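**Mikent PL-2 picking arm for fresh produce**
Supplied and serviced by Stadent, Brornton

The PL-2 is a single-arm unit for order picking and shelf filling in shops, farm stores and small depots. It lifts loose fruit and vegetables from cartons, baskets and open trays. No change to existing shelving is needed, provided there is a clear approach from the front.

Grip force is set per product group. Plums and other soft fruit use the low setting; citrus, apples and squash use the standard one. Mixed stock on one display is handled in a single run, but the order of picking should be fixed beforehand.
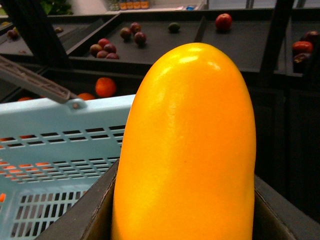
Stadent Equipment Sheets, Issue 29, p. 60

Large items standing upright in a cardboard box, such as the yellow one shown beside the blue basket, are approached from above. Box flaps should be folded fully outwards or cut off. Basket handles must be laid down on the side away from the arm — a raised handle counts as an obstacle and will stop the cycle.

**Effect on staffing**

At the Villanueva depot the unit took over the repeat lifting between cartons and trays. Staff there now spend that time on quality checks, date rotation and customer orders. Two points were raised during the trial and have been kept in the standard set-up:

- The arm pauses when a person reaches into the display and restarts only by hand.
- Rejected fruit goes to a separate tray for a member of staff to judge. The arm does not discard stock.

Training takes one shift. Operators need no programming knowledge, but one person per site should be named as key holder for the settings menu.

**Data**

- Cycle rate: about 200 items per hour, mixed produce
- Changeover between product groups: 30 seconds
- Cleaning: food-safe wipe, daily; finger pads removed and washed weekly
- Supply: standard single-phase socket

Finger pads are a wear part and are sold in pairs. Older pads with the smooth face do not fit the PL-2 — check the mark on the back before ordering.

Sheet revised 16 May 2019. Replaces the August edition.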